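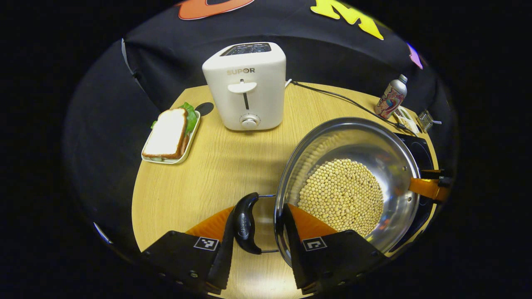
Soybeans on the Round Table: The Kitchen at Drestell

2025-06-06
By Emmett Sorensen

We moved the cooking things at Drestell out of the back kitchen in April, when the old range was taken away and the new counter had not been built. Most of what we make has been coming off one round table since then. The captions are mine. Harriet Sorensen checked the cooking notes and changed two of them.

The table
Round, light wood. It was the reading table from the upstairs hall and it took Alaric Ostrowski and me a good part of a morning to get it down the stairs. The top gets oiled when somebody notices it looks dull.

The cooktop
Black induction, glossy surface, set on the wood with the wok on top of it. We wipe it with a damp cloth at the end of the day and dry it with a towel. Grit under a pan will scratch the glass, so the table gets brushed first.

The wok
Stainless steel, polished inside. Harriet was against it because she grew up with carbon steel and likes the dark surface you get after years of use. Stainless does not season the same way, but it can be left with beans in it and it won't rust. For our purposes that settled it.

The handle on the near side
Black and curved, held on with a wire loop. Use a cloth on it if the wok has been on for a while. Lærke Ketilsson knitted a sleeve for it, which is in the towel drawer and should go back there.

Soybeans, dried
Pale yellow, heaped in the bottom of the wok. We buy them by the sack from Justomik and pour out what we need. A sack lasts us most of a season. Harriet prefers the small round ones for milk and for roasting, and she will send back a sack with too many splits.

Picking over
Tip the beans into the wok and move them around with one hand. The bright inside of the bowl makes it easy to find a stone or a dark bean. Anything wrinkled or broken goes in the compost. Everett Mbeki does this faster than the rest of us and usually ends up with the job.

Dry roasting
No oil. Low setting, and keep them moving – the ones at the bottom catch first. They take 20 minutes, sometimes more if the sack has been in the cold store. The skins split and the smell changes from grassy to something close to popcorn. Take them off then, not later, as the steel goes on cooking them after the power is off.

Roasted beans, for snacking
Salt them warm. They are hard for the first few minutes and then get crisp as they cool. Alaric adds chili powder to his own portion. The jar in the pantry is the plain batch.

Roasted beans, for flour
Let them cool completely before grinding. Warm beans turn to paste in the mill and it takes a long time to clean out. We sift twice and grind the coarse part again. The flour goes over rice cakes or into pancake batter.

Soaking, for milk
These never see the wok until later. Cold water, overnight, in a deep bowl with room for them to swell. Change the water once if the room is warm. By breakfast they should split cleanly in half when pressed between two fingers.

The toaster
White, two slots, with SUPOR across the front. One white lever and one round knob for browning. It sits behind the wok because the top of the table is the only place with an outlet in reach. Breakfast is toast with soy milk most days, and whoever gets up first makes both.

Crumbs
Empty the toaster over the compost bucket, unplugged. Please do not do this over the beans. Everett had to pick over a full batch a second time.

Storage
Dried beans go in the two Valtik bins under the stairs, lids down. Put the older sack on top. The roasted ones keep for a couple of weeks in glass, though ours have never been left that long.

The power limit
We run the cooktop and the toaster on one circuit for now, and the breaker has gone twice with both at full. Turn the cooktop down before making toast. The electrician is coming back to put in a second line when the counter goes up.

What comes next
The new counter is on order from Ambrose, and the quote came to 3,247 with the sink included. It will run along the window wall. Lærke wants the round table to stay in the kitchen when it is done, and I agree with her. It is the right height for sitting down to sort beans and four people can get around it without bumping elbows.

Anyone who has eaten at Drestell this spring and has pictures of the back kitchen as it was before April can leave prints with Harriet. We have very few with the old range in them, and none that show the tiles behind it.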